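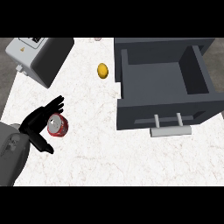
Selon Ludmila Oravec, la consigne a changé la façon de faire les courses dans la vallée, et pas toujours en bien. Elle garde ses bouteilles dans le garage, les descend le samedi au magasin de Skovden et repart avec un bon d'achat qu'elle oublie une fois sur deux au fond d'un sac. Avant, dit-elle, on jetait et on n'y pensait plus.

Accueil Dossiers Territoires Consommation Abonnés Contact

Le système est en place à Skovden depuis le mois de juillet. Chaque canette et chaque bouteille en plastique achetée dans la commune est majorée d'une petite somme, rendue au retour de l'emballage vide. Les commerces de plus de 200 mètres carrés doivent reprendre les contenants. Les autres peuvent s'inscrire s'ils le souhaitent. À ce jour, 26 points de reprise sont ouverts, dont 6 dans le bourg lui-même.

La règle la plus mal comprise concerne l'état des emballages. Une canette écrasée est refusée par les automates, qui doivent pouvoir lire le code imprimé sur le métal. Beaucoup d'habitants avaient pris l'habitude inverse, pour gagner de la place dans le bac de tri. Libor Kollár, qui tient l'épicerie de la rue du Lavoir, a fini par coller une affichette sur sa porte. « Je reprends à la main, donc je peux être souple, mais le centre de comptage ne me rembourse pas ce qu'il ne peut pas lire », explique-t-il. Les premières semaines, il a perdu de l'argent.

Son arrière-boutique fait neuf mètres carrés. Les sacs y montent jusqu'au plafond dès le jeudi, et le camion de Brelano, l'entreprise chargée de la collecte, passe le mardi. Il a demandé un second passage. On lui a répondu que la tournée serait revue à l'automne.

Rechercher un article, un lieu, un auteur OK

Chez Brelano, on reconnaît que les volumes ont surpris. Le dépôt de Riment, à la sortie de la ville, avait été dimensionné pour 296 sacs par semaine. Il en a reçu jusqu'à 419 pendant les fortes chaleurs. Radek Kováčik, responsable du site, a fait installer une deuxième presse et décalé les horaires d'une partie de l'équipe. L'aluminium part ensuite en balles vers une fonderie, à deux heures de route. Le plastique suit un autre circuit, plus long, avec un tri par couleur.

L'aluminium est la partie simple de l'affaire. Il se refond sans perdre ses qualités, et la matière récupérée demande beaucoup moins d'énergie que celle tirée du minerai. Il se revend bien, à un cours qui varie d'un mois à l'autre. Les bouteilles teintées, elles, trouvent difficilement preneur.

Reste la question de ceux qui ne rapportent rien. Les sommes non réclamées servent à financer le fonctionnement du dispositif, ce que conteste Miloslav Hrnčiar, conseiller municipal. Il y voit une mauvaise incitation et voudrait que cet argent aille à l'entretien des berges, où l'on ramasse encore des canettes après chaque week-end de beau temps. Sa proposition sera examinée avec le prochain budget.

Ludmila Oravec, de son côté, a trouvé un arrangement. Le fils des voisins passe prendre ses sacs à vélo et garde la moitié de la consigne.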